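Refinishing a timber stair landing with hardwax oil

Last revised 15/07/2025 by Merike Baranauskienė
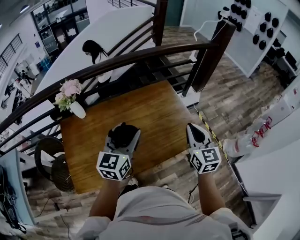 Hardwax oil sits partly in the timber and partly on top of it, so a worn section can be repaired without stripping the whole flight. The same property makes the coating unforgiving of poor sanding. Any scratch left across the grain will hold more oil than the wood beside it and will read as a dark line. Landings show this more readily than treads do, as a flat rectangular platform at the top of the stairs gives an uninterrupted surface to look across. The warm honey-brown colour of the landing shown is a useful reference for a clear or lightly tinted oil. Greyer or paler results need a pigmented first coat, tested on an offcut.

Before you start

Find out what is already on the timber. Put a few drops of methylated spirits on an out-of-the-way spot and leave them for a minute. Shellac will go tacky. Polyurethane will not react, and has to be sanded off completely before oil is applied. Old oil or wax will usually come up on a white rag.

Check the nosing for movement. A loose nosing is to be glued and screwed first, with the screw heads set below the surface and plugged in matching timber. Filler is not suitable on the front edge, where it will break out under foot traffic.

Sanding

Work through 60, 80 and 120 grit. Stop at 120 on a landing. Finer grits close the surface and reduce penetration, and the floor ends up slippery in socks. Use a random orbital sander in the open area and a detail sander within a hand's width of the balusters and skirting. Corners are finished with a sharp scraper, pulled with the grain.

Vacuum between grits. Loose abrasive from the 60 disc will scratch the surface during the 80 pass. After the last grit, vacuum twice and wipe with a cloth dampened in the thinner named on the tin.

Where there is a join between the landing boards and the hallway floor, run masking tape along it and sand up to the tape. Replace the tape before oiling.

First coat

Stir the oil, do not shake it. I use Plodov satin on stairs and Adura matt on hallway floors, and the instructions below suit either. Pour a small amount into a tray and apply it with a short-bristle brush or a white nylon pad, working along the boards. Keep the coat thin. Leave it for the time given on the tin, then buff off any excess with a lint-free cloth until the surface feels even.

Start at the wall furthest from your exit. If the only way out is down the stairs, oil the landing backwards towards the top tread and do the treads on another day, alternate treads first.

Oily rags can self-ignite. Lay them flat outdoors to dry, or soak them in water and seal them in a metal container.

Second coat

Allow overnight drying with a window open. In cold or humid weather allow longer. Lightly abrade with a maroon pad, vacuum, and apply the second coat more thinly than the first. A third coat is seldom worthwhile, and may leave a film that marks easily.

Curing and care

Socks only for the first two days. Rugs and runners stay off until the oil has fully cured. No wet mopping in that time. Afterwards, clean with a well-wrung mop and a pH-neutral soap.

Touch up the front edge of the landing once a year. September suits most of our readers, with mild days and the windows open again.

Thanks to Justinas Priedītis for corrections to the sanding section.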